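Converted metal building as a workspace: lighting, noise, cords

brickdust_33
Posted in Shops, Studios and Odd Buildings

I'm thinking about a lease on a unit with the same kind of ceiling as this one, and the agent keeps calling it "bright and airy." I have heard that before. My last place was bright and airy and I had a headache by 3 p.m. every day. Does anyone really like working under corrugated metal with tube lights stuck on it?
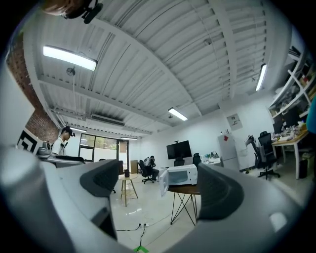
White metal ceiling, tube lights, brick on the left, glass at the back.

The plan is desks along the wall and a work table in the middle. Mwajuma Mrema, who would split the rent with me, thinks I'm being fussy.

Ocampo
You are being fussy. White ceiling, daylight at the far end, lights already up. What more do you want? I paid 242 for replacement tubes and never thought about it again.

reveck_shop
Disagree with Ocampo. Metal panels overhead plus tile underfoot means every dropped screwdriver sounds like a car crash. The brick won't save you either. Ask to stand in there while it rains hard. If the agent finds a reason you can't, there's your answer.

brickdust_33
Rain is a good point. I hadn't asked. What about the floor and power? I keep being told outlets "can be sorted out later."
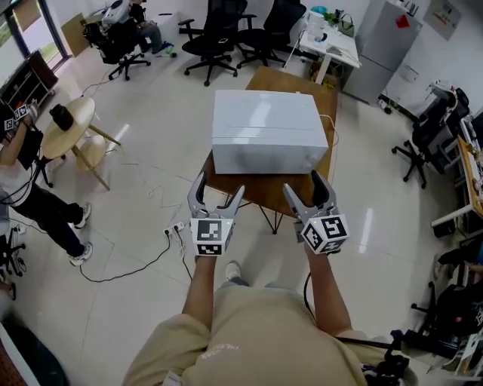 Power is where I'd stop trusting anyone who says later. Outlets go on the walls, the table goes in the middle, and from then on you step over things. Look at the white strip on the tile next to that wooden table, with black cords running off from it. It may be fine for an afternoon, but I wouldn't sign for three years of it. Get a quote for a floor box or a drop from the ceiling before you sign.
- bokness

Ocampo
Or buy a 60 dollar cord cover and get on with your life.

bokness
I own one. It slides on glossy tile. The Nedero one with the sticky backing lasted until November and took a week to scrape off.

reveck_shop
Also, gloss tile throws the window light right back up at you. People blame the tubes for the headache and half of it is coming off the floor. I don't believe new tubes fixed anything for Ocampo.

Ocampo
They fixed it for ME. I didn't say it was science.

brickdust_33
Fair enough.
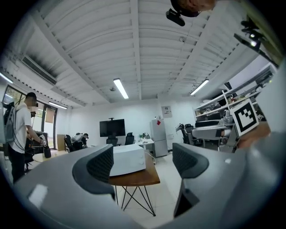
Tube lights and white beams overhead, shelving off to the right.

I could live with shelves like that on one side if they soaked up some of the echo. Do they?

reveck_shop
Full ones, a little. Empty ones, no. Try 23 boxes of fabric and report back.

bokness
Rugs first. Then see if the agent will knock something off for the wiring. Mine wouldn't.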